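Three weeks with the Kokar hand kit

I said in September that I wouldn't buy another gripper until I'd finished with the last one. The last one is in a drawer. It can pick up a cube, any cube you like, and I have run out of cubes I want moved.

So, the Kokar. It comes as a flat box with a printed hand, a bag of screws, a length of cable and a booklet of 71 pages, of which the first 50 are about safety. I don't mind safety. I do mind reading that I should not put the hand in my mouth before I have found out which way up it goes on the wrist. The basic kit is £300, and if you want a second hand it is another £300, there being no discount for having two. I asked. Roxana Ursu at the Cletham shop was very kind about it and the answer was still no.

Assembly took me an evening and a bit of the next morning. The screws are all the same size, for which I could have kissed someone, and they go in from the side you can reach. The cable is where it gets silly. The booklet shows it tucked in neatly behind the palm. Mine has never once been neat, and after the fourth go I left it to hang. I've seen other people's and theirs hang too, so either we're all hopeless or the drawing was done by an optimist.

The software is called Cullton, and it is fine. It has a big friendly button for "teach", a big friendly button for "repeat", and a tiny unfriendly menu holding everything you need once those two have let you down. Grip force is in there, under "Comfort". I spent an hour looking under "Grip" and "Force" like an idiot.

What I wanted to know was whether it would cope with the sort of thing that's lying about the house. The sales page is all eggs and wine glasses. I don't have much call for moving eggs. I do own a great many small, hinged, slightly annoying objects, and the worst of them is a glasses case. The lid wants to be somewhere else, and if you squeeze the thing in the wrong place you get your fingers bitten. Putting the glasses in is a job for two hands, and most of us do it without looking.

With the hand it's a job for a patient person and a free afternoon. You have to teach it to get a finger pad inside the lower half of the case and keep the others round the outside, so it has the wall of the case to pinch and the lid is left alone. Come at it from the top and the lid wins.

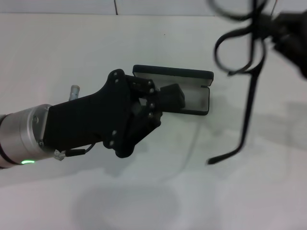 Jhair Pacheco wrote in to say that I was making hard work of it, and that on his Kokar he turns the comfort setting right down, teaches the hold in two short moves instead of one long one, and has had no trouble with hinged things since, apart from a biscuit tin he would rather not discuss. He also thinks the pads are too hard as supplied and that everybody ends up sticking something softer on them.

He's right about the two moves. I split mine into "go in" and "close" and it got a lot less grabby. I'm not convinced about the pads. They're plain rectangles and they look like nothing much, but on a soft lining they do all right, and I'd sooner have a hard pad that stays the same than a soft one I have to keep replacing. On anything shiny I may yet come round to his view.

Things I like, then. The fingers close at a sensible speed, and you can stop them halfway without the whole arm sulking. You can get at every joint with one screwdriver. Spares are sold singly, so a broken finger doesn't mean a new hand.

Things I don't. The mounting plate only fits the newer Đặng wrists without an adaptor, and the adaptor is "coming soon", as it was when I ordered. Cullton forgets the name of the last routine whenever you shut it, so I now have four called "case" and one called "CASE USE THIS", and that isn't the one to use. The booklet has no index.

Would I tell you to buy it? If you already have the arm, and enjoy spending longer on a job than the job deserves, yes. If you're hoping for help around the house, put your own glasses away and spend the money on a decent chair.

Priya Strickland has asked if it can do zips. I've ordered a spare finger and will report back.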